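Site visit: Orna garment finishing works, Cinivthorpe
2024-09-29

The Orna works finishes and packs knitted cotton garments made elsewhere. It opened four of its halls to visitors this weekend. Our group was led by Montserrat Beltrán, who runs the dye lab, and the tour followed the order of production.

Rolls of greige jersey arrive from a knitting mill and rest for a day before scouring. Black is the most demanding shade on the schedule. It takes a reactive dye at high depth, and most of the water goes into the rinses that follow. Orna now runs up to 10 rinse and soaping baths on black, with the last ones recovered for the next batch. Samples from each lot are rubbed dry and wet against white cloth and graded under a standard lamp.

Shrinkage was the subject of the second stop. Test shirts are marked, laundered, dried flat and measured again along length and width.
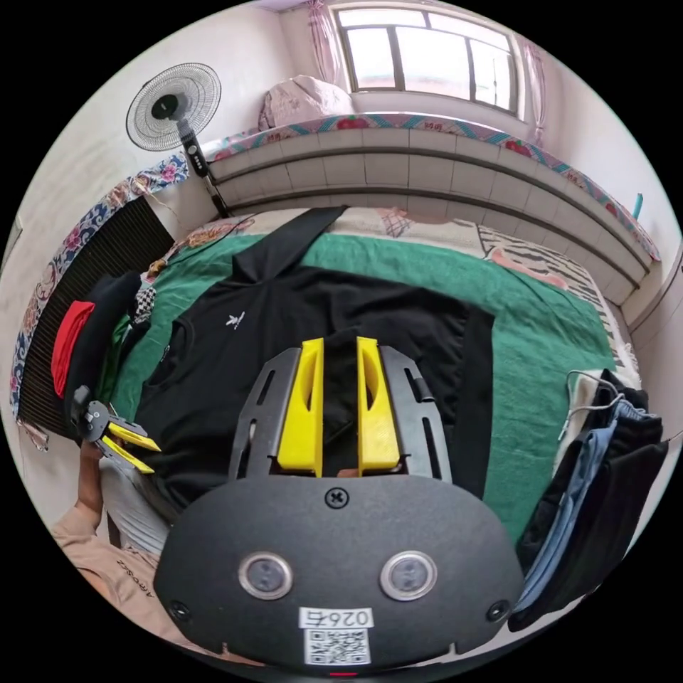
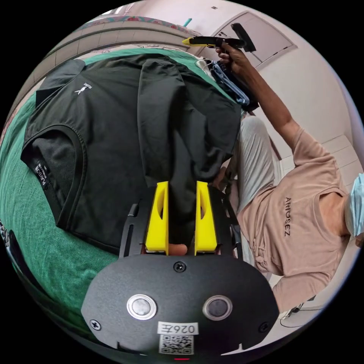

A black T-shirt, in both pictures.

The compactor hall is louder. The fabric passes over a heated shoe and is pushed back on itself, so that most of the shrinkage happens before cutting. Feed speed and steam are set per article, and the line had 268 articles on file. Kgomotso Khumalo, the shift engineer, showed us the effect of overfeeding on a strip of single jersey: the courses bunch and the hand turns stiff.

Packing is in the old Bayram building across the yard. Garments are folded over a card, bagged and boxed by size. The needle detector at the end of the line was replaced in June, and rejected boxes go back to a separate bench for opening.

Parking is on the Inari Road side. Closed shoes are required in the wet areas, and the dye lab takes visitors in groups of four. Questions on effluent figures were deferred to a written reply, to be sent to those who signed the sheet at the gate.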